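Small gripper project grows at the Brinix shared workshop

It started back in February with a broken hinge and a drawer full of leftover pins, and it has turned into the longest-running build on the back bench at Brinix. Sawsan Harb, who had never made anything with moving fingers before, now has a hand-held gripper she can carry from room to room, and she takes it just about everywhere!

The design is a plain one, she told us over a (very welcome) cup of tea — two fingers on pivots, a soft ribbed pad at each tip, and a body you can get your hand around. The pads went through more versions than anything else. The early ones were too stiff for anything squashy, and she spent a good many evenings pouring new ones at the kitchen table, with the window open and dinner running late.

Parts have come to $992 so far, a fair bit of it spent on things that ended up back in the drawer. Her notes list 1384 tries at picking up household odds and ends, and she would like to add a few hundred more before she changes the finger joints again. Members of the workshop can come and have a go at her next open evening, which has room for 10 people and starts at 6 p.m.
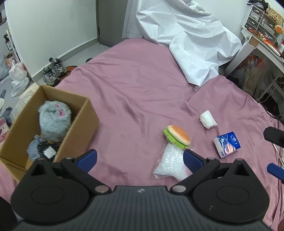
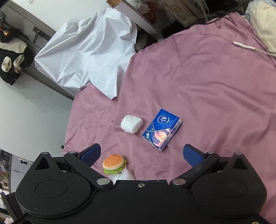
Tissues, a toy hamburger and the gripper with its fingers open

Words: Hodžić, for the Brinix workshop news page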